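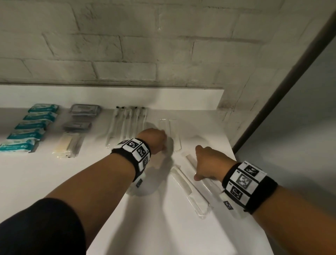
白台面上的双手:一个数据采集项目的作业现场

学习系统需要的样例,大多不在实验室里产生。Fernska的采集点设在一面刷白的砖墙前,设备只有一块白色台面、一组头部视角相机和一对腕带。台面上摆的是小包装洗漱用品:青白相间的软包、装在透明套里的牙刷、带透明包装的梳子。操作员用双手整理它们,系统记录过程,后续由模型学习“手在做什么”以及“物体因此怎样变化”。

项目内部代号Narkirer。采集规范的第一版写于去年,现行版本于2026年4月8日生效,与前一版相比,主要改动集中在三处:腕带标记的布局、片段的切分规则、废弃样本的判定。

为什么选洗漱用品

抓取研究长期偏好形状规则的刚性物体。方块、罐头、马克杯,几何模型容易建立,仿真与实测之间的差距也较小。小包装洗漱用品的情况相反。透明套几乎没有自身纹理,边缘只在特定角度下出现一条细亮线,深度传感器对它的读数常有空洞。软包受压后外形改变,同一物体在相邻两帧中的轮廓可以相差很大。梳子细长,平放时高度很低,手指需要先压住一端或从侧面夹取。

Ganer负责模型训练。该方提交的需求文件把物体分为四类:薄片类、细长类、软包类、透明包装类。一件物品可以同时属于两类,例如套着透明套的梳子既是细长类,也是透明包装类。采集时不要求四类数量相等,但要求每一类都出现在单手动作和双手动作中。

腕带与标记

操作员左右腕各佩戴一条黑色宽腕带,表面贴有白底黑纹的方形基准标记,标记旁印有小号数字编号。标记的用途是给出手腕在相机坐标系下的六自由度位姿。手指姿态另由图像估计,腕部位姿作为约束条件参与求解。

单个标记在正对相机时精度足够,倾斜角增大后误差迅速上升,并可能出现位姿翻转,即同一幅图像对应两个几何上都成立的解。腕带因此采用多面布局,前臂旋转时总有若干标记朝向相机。求解程序把同一腕带上所有可见标记的角点合并为一次优化,不逐个计算后取平均。

遮挡是另一个问题。双手交叉时,一侧腕带可能被另一侧前臂挡住。规范规定,连续丢失不超过10帧的,用前后位姿插值补齐,并在元数据中写明;超过10帧的,该段只保留图像,不输出腕部轨迹。早期版本曾对长时间丢失的片段做平滑外推,结果在训练集中留下了一批不符合人体运动规律的轨迹,后来全部撤回。

佩戴位置也写进了规范。腕带靠近腕骨,不得压住手掌根部,袖口不得盖住标记。每次重新佩戴后须做一次标定:双手平放台面,静止,翻转,再静止。标定片段与正式片段分开存放。

一个片段的构成

每个片段时长上限为80秒,以双手进入视野开始,以双手离开或动作目标完成结束。片段之内再切分为动作单元,切分点取在接触状态改变的时刻:手指接触物体、物体离开台面、物体接触另一物体、手指松开。

切分由两步完成。程序先依据腕部速度的局部极小值给出候选点,标注员再逐一确认。速度极小值与接触变化并不总是重合。操作员在抓取前常有短暂停顿,此时手悬在物体上方,没有接触;而熟练的放置动作几乎不减速,手指松开时手腕仍在移动。只靠程序切分,前一种情况会产生多余单元,后一种情况会漏掉单元。

文字标注使用受限词表,共30个动词,名词不设上限。规范要求动词描述可观察的动作,不描述意图。“拿起”“推”“按住”“撕开”可以使用,“准备”“检查”“尝试”不可以使用。名词按外观书写,内容物无法判定时,只写包装形态。

双手动作

单手抓放在现有公开数据中已有相当积累,双手配合仍然偏少。Narkirer把双手动作分为三种:对称动作,两手同时做同一件事;分工动作,一手固定,一手操作;交替动作,两手先后处理不同物体。

分工动作的标注最费时间。处理透明包装时,一只手握住里面的容器,另一只手的手指扣在包装上方,两手之间既有物体又有薄膜,接触点互相遮挡。标注员需要为每只手分别记录角色,角色互换时必须另起一个单元。对策略学习而言,角色信息的价值高于精确的指尖坐标:双臂系统的末端执行器与人手结构不同,指尖轨迹难以直接迁移,“哪一侧负责固定”则可以保留。
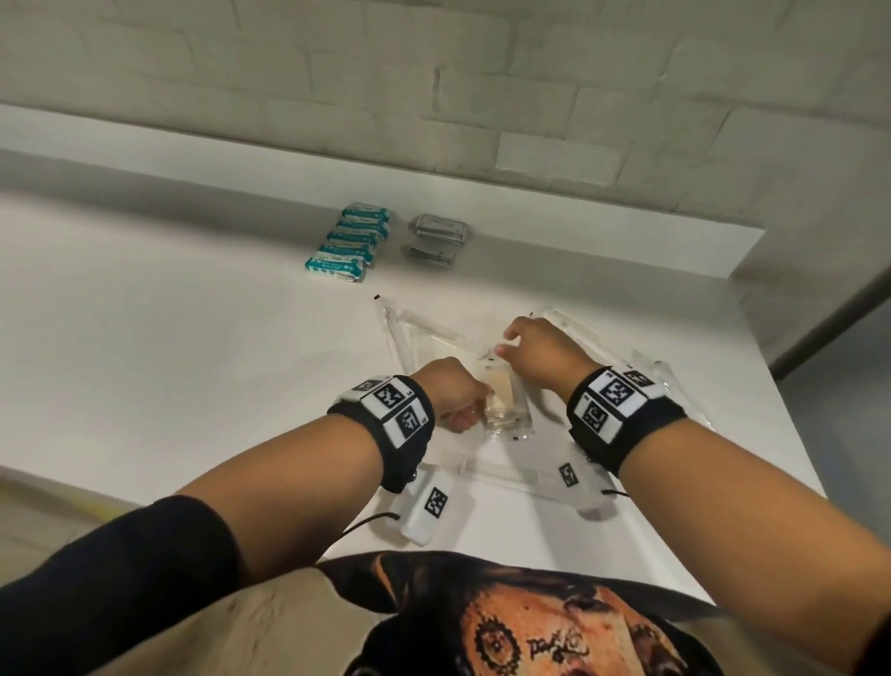 Entwistle对这一做法持保留意见,认为角色标签过于粗糙,在薄膜类物体上,两只手往往同时承担固定与施力,强行二选一会把噪声写进监督信号;按其建议,应当为每只手给出连续的力分担估计,标签只作辅助。Ganer的答复是,现有设备没有力传感,从图像反推力的误差目前大于标签本身的误差。双方暂定在5月做一次对照训练,同一批片段分别使用两种标注。

废弃与保留

判废标准经历过一次收紧和一次放宽。最初的规范把一切未完成目标的片段判为无效,掉落、滑脱、重复抓取均不入库。训练出的策略在顺利情况下表现稳定,一旦第一次抓取失败,后续动作便失去依据,系统会在空抓状态下继续执行放置。

现行规范改为保留失败与恢复。掉落后重新拾取的片段完整入库,失败单元附加标记。真正判废的情形限于四种:双腕标记同时长时间丢失;时间戳错乱;物体移出视野且未返回;标定结果超出容差。按新规则复核旧数据时,有19个原先作废的片段被重新收录,其中多数是细长类物体滑脱后再次夹取。

运动模糊不构成判废理由。头部视角相机随操作员转头而移动,手部快速动作时图像必然有模糊,部署环境中的机器人相机同样如此。模糊帧上的标记角点不参与位姿优化,图像本身保留。

台面与光照

白色台面加白墙的组合有利有弊。有利之处在于背景简单,手臂投下的阴影清晰,可以作为估计手与台面距离的附加线索。不利之处在于白色物体与背景反差小,白色梳子放在白色台面上时,分割模型容易把梳齿并入背景。目前的处理办法是对这一类物体提高人工分割的抽样比例,暂不更换台面。

下一阶段将加入深色与木纹台面,物体集合不变,以便单独考察背景的影响。光照条件也计划增加一组侧向光。透明包装的边缘高光随光源方向移动,若训练集中只有一种光照,模型可能把高光位置当作物体形状的一部分学进去。

数据交付

交付包按片段组织,每个片段包含原始视频、双腕位姿、动作单元表、文字标注和质量标记。位姿以相机坐标系给出,同时附带台面坐标系下的换算结果,换算所用的外参单独成文件,便于接收方重新计算。面部信息在入库前去除,操作员以编号登记,编号与身份的对应关系不随数据交付。接收方如发现标注错误,按片段编号提交更正,更正合并后发布新的修订号,旧修订继续保留,供已经引用它的实验复现。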